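What's in the Bottle: Reading an Herbal Extract Label Without Crying
Speaker notes, Mbali Xaba
Brerkholm Herb Growers and Makers Day, 7 April 2024

Slide 1. Title

Wait for the door to stop banging. Say hello. Say I make tinctures and dried extracts for a living, so I have written bad labels myself, and two of them are in this talk with my name on.

Disclaimer, quickly: I'm not a doctor or a pharmacist. If you take prescription medicine, talk to someone who is before you add a plant to it. Plants were doing chemistry before we had pockets to carry it home in.

Slide 2. The front of the label

The front is where the adjectives live. "Full spectrum." "Clinical strength." "Bioactive." Ask the room what full spectrum means. Let it be quiet for longer than is comfortable. Someone will say "everything in the plant," and then ask them what solvent pulls out everything in the plant. Water gets some of it, alcohol gets some, and there's always a bucket of wet stuff left over that went to the compost with plenty still in it.

My own first valerian label said "maximum potency." I had no idea what the potency was. I liked the font.

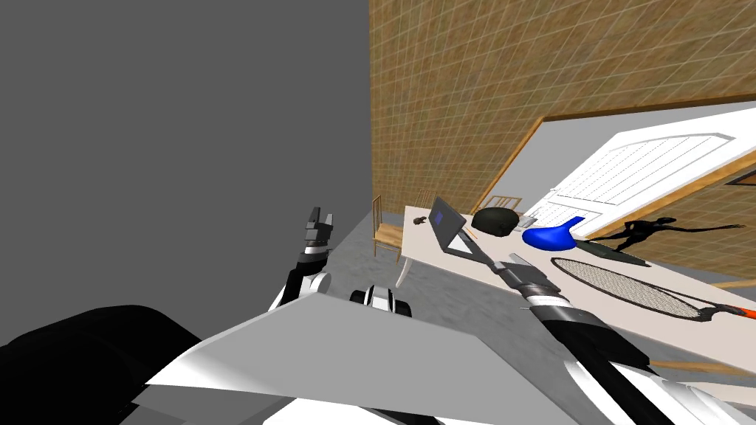 Slide 3. Milligrams of what

Put up the two valerian capsules side by side. Capsule A says 500 mg valerian root. Capsule B says 400 mg valerian root extract. Hands up for which is stronger.

You can't tell, and neither can I. A is probably ground root, since it doesn't say otherwise. B is an extract, but it doesn't say how concentrated. If B is a 4:1 extract, then on paper that 400 mg started out as 1,600 mg of root. If it's a 1:1 on a starchy carrier, it may be mostly carrier. Maltodextrin is a fine substance and it has never helped me sleep.

Pause for the bakers in the room, who already understand this from vanilla.

Slide 4. Ratios

A ratio tells you how much went in and how much came out. It doesn't tell you whether what went in was any good. A 10:1 extract of old, pale, three-summers-in-the-shed chamomile is a very concentrated disappointment.

Explain native extract versus finished extract. Go slowly, this lost people in March. Native is what you have after the solvent's gone. Finished is after you've added whatever makes it pourable. Ask your supplier which one the ratio refers to. If the email comes back cheerful and doesn't answer, write again.

Slide 5. Standardized to

Standardized means somebody picked a marker compound and adjusted the batch until it hit a number. Good for consistency. It doesn't prove the marker is the thing that does the work. Sometimes the marker was chosen because it's cheap to measure. (Old joke about the drunk and the streetlight goes here if they're awake. Skip if not.)
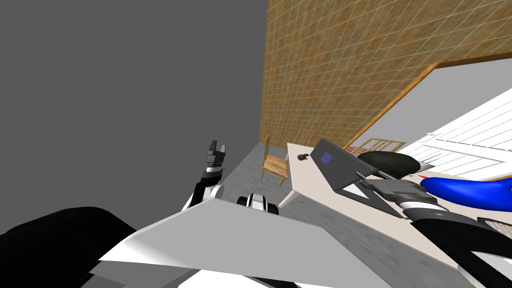

Slide 6. The proprietary blend

My favorite. Show the Wollow Evening Drops label, which is mine, so I can be rude about it. "Proprietary Calm Complex, 70 mg per serving: passionflower, lemon balm, hops, skullcap, oat straw."

Ingredients in a blend go in order by weight. So there was more passionflower than oat straw. How much more? I knew, because I'd weighed it, and I kept it off the label in case a rival stole my secret. My rival at the time was a woman who sold soap.

We reprinted it with all five amounts. Nobody stole anything. Three customers wrote to ask why there was so little oat straw, and they had a point.

Slide 7. The certificate of analysis

Hold up the paper one. Things to look for:

Batch number, and does it match the bottle in your hand.
Plant part. Root, leaf and flower are different purchases.
Identity test, and by what method. "Organoleptic" means a person smelled it. Can be a very good person.
Heavy metals, microbes, solvent residue, with limits printed next to the results.
A date later than the harvest. You'd be surprised.

Tell the Ó Briain story. Ordered skullcap from them, got a certificate with every line marked "conforms," conforming to what wasn't mentioned. Rang up. A very patient man named the spec and sent it over that afternoon, and it was perfectly decent. They'd simply never been asked. I've bought from them ever since, and now the spec comes stapled. 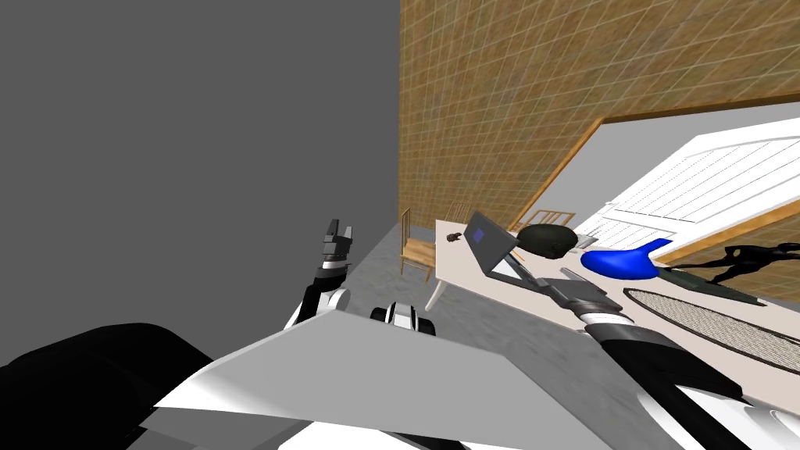

Gripper and gray laptop at the table.

Slide 8. Sending your own samples

People think this costs the earth. It costs a piece of it. I use Zarnby for identity and metals. Send more material than they ask for, label the bag as well as the box, and don't reuse a coffee bag. I reused a coffee bag. The report was polite.

Keep a retained sample from every batch, somewhere dark, until after its best-by date. Mine live in a filing cabinet between Tax and Goat.

Slide 9. Words I've quit using

"Detox." "Supports" with nothing after it. "Ancient." "Pharmaceutical grade," which I once put on a salve with visible bits in it.

Also any list of conditions. If your label reads like the index of a medical textbook, the regulator will read it too, and they've got better lighting.

Slide 10. Homework

Take one bottle from your own shelf. Write down the plant, the part, the amount, the ratio or marker, and the batch. When we tried this at the March meeting we had 33 bottles on the table and roughly half of them flunked on plant part alone, mine included.

Questions. If somebody asks about cannabis, say it needs its own evening and I don't have the license or the stamina. If somebody asks whether tinctures go off, yes, slowly, and the dropper goes first.

Take the valerian home. Do not leave it in the car again.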